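Word list and plain-text entries for the Clokulance drinks glossary, a file of 3958 terms found on bottles, cartons and menus. It is kept as CSV so it can be read without special software.

Last checked 18 Mar 2020.

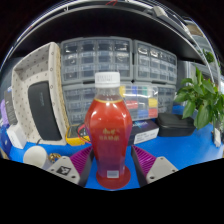
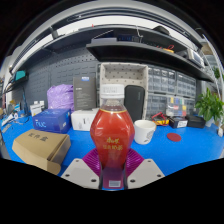
*Bottled drinks with white screw caps and gold lettering.*

## What is in the folder

- `terms.csv` - one term per row
- `sources.csv` - where each term was first noted
- `notes/` - longer entries, one text file each
- `old/` - the list as it stood before the Camargo terms were merged in

## Columns in terms.csv

| Column | Meaning |
|---|---|
| `id` | number, never reused |
| `term` | the word as printed, in its own script |
| `latin` | spelling in Latin letters, if we have one |
| `kind` | tea, juice, milk drink, water, other |
| `gloss` | short English meaning, 200 characters at most |
| `source` | key into sources.csv |

Files are UTF-8 with commas between fields. Put quotes round any gloss that contains a comma. Some spreadsheet programs drop the leading zeros from `id` - import that column as text.

## Where the terms come from

Most were copied by hand from labels and menus in Fokenitz and Clultden. The Camargo part came from an older card index and uses its own spellings, which have been left alone. There are 11 kinds of tea drink with more than one accepted name; each name has its own row, and the gloss points to the main one.

Brand names are left out unless the brand has become the everyday word for the drink.

## Known problems

- Rows with `kind` set to `other` are a mixed lot and need sorting.
- Version 2 of the Clultden menus has not been read in yet. Planned for May.
- A few glosses are word-for-word and sound odd in English.

## Corrections

Send the `id`, the column and the new text. Changes to `term` need a source. Changes to `gloss` do not.

## Licence

Free to copy and reuse with a link back to Clokulance.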